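Dritance publishes revised care guidance for oiled and lacquered furniture

Odthorpe, December – Dritance, the surface finishes supplier based in Odthorpe, has issued the second edition of its care guidance for timber furniture in domestic and light commercial use. The document replaces the sheet supplied with the company's finishes up to now and covers 11 finish types, including hard wax oil, water-based lacquer and soap finish.

The main change concerns cleaning. The earlier sheet gave one method for all finishes. The new edition separates oiled from lacquered surfaces and sets a dilution for each. For oiled surfaces, users are advised to wipe along the grain with a well-wrung cloth and to dry the surface straight away. Cleaners containing ammonia or bleach should not be used on either group.
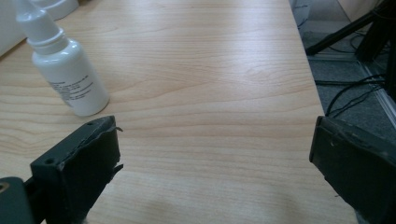 Re-oiling intervals have also been revised. Dining and meeting tables in daily use should be re-oiled every six months, and shelving every two years. A table of coverage rates is given for tins of 500 ml and above, with separate figures for oak, ash and beech.

"Most of the queries we receive are about water rings and dull patches," said Agata Sartori, technical manager at Dritance. "Both are now dealt with on the first page, with the steps in the order they should be carried out."

The guidance was drawn up after a review of 3493 customer enquiries handled by the company's offices in Odthorpe and Pukham. Test panels were prepared at the Wogan workshop under Casimiro Marín, who also wrote the section on repairing scratches.

Printed copies will be packed with all new orders from January. Existing trade customers can request copies from the Pukham office, quoting their account number.

ENDS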